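The night the arm wouldn't let go of the simulation

So I promised a post on why the Flastusetti kitchen runs went sideways, and Fadwa has reminded me twice, so fine, let's do it.

Quick background if you missed April: I've been using a simulated kitchen to test pick-and-place routines before we let them anywhere near a real arm. It's a comfy way to work. You queue up a batch, go eat something, come back and read the log. On the night I'm talking about I'd queued 54 runs and gone to bed feeling very pleased with myself.

In the morning the log said every one of them had finished clean. Great! Except the joint file was full of junk. From step 1,638 on in run 20, the elbow angle just froze while the wrist kept getting commands, and the status line went on saying OK the whole way down. I scrolled back and forth for ages thinking I'd opened the wrong file. Then I started pulling up camera views, which I should have done first (Jelle, stop laughing).

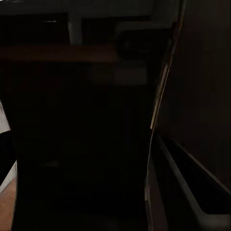 Try working out where your arm is from this one. Good luck!

My first theory was lighting, and I lost most of a day to it. I messed with exposure, reloaded the kitchen, even rolled back the renderer - same frozen elbow, same cheerful OK. Niloufar finally asked the question I'd been skipping, which was what the status line checks. I went and looked. It checks that messages are arriving. It does not check that they're new! The bridge code (we call it Justbridge, I wrote most of it, go ahead and judge me) was resending the last good elbow reading every time it missed one, with a fresh timestamp stuck on it. Anything downstream thought the joint was alive and holding still.
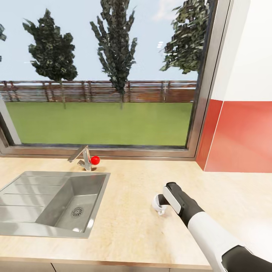 The part that bugs me is the safety side. Our stop rule fires when a joint reading goes stale, and with those fake timestamps nothing ever went stale, so the stop could never fire. In a simulation you shrug and restart. Now think about a real gripper with its hooked finger hanging just over the counter like that, a faucet and a window over on the other side, and a controller that believes an elbow angle from a while ago. I don't want to be the person leaning over the sink for that.

The fix was small. Justbridge now passes along the original timestamp, and if it misses 10 readings in a row it raises a fault and says which joint. I also wrote a test that cuts the elbow feed on purpose, and the run stops like it should. Obsa wants the same test for the wrist and the gripper, so that's my weekend sorted.

Still on the list: going back through the older logs to see how many "clean" runs weren't. Femke has offered to help if I bring lunch.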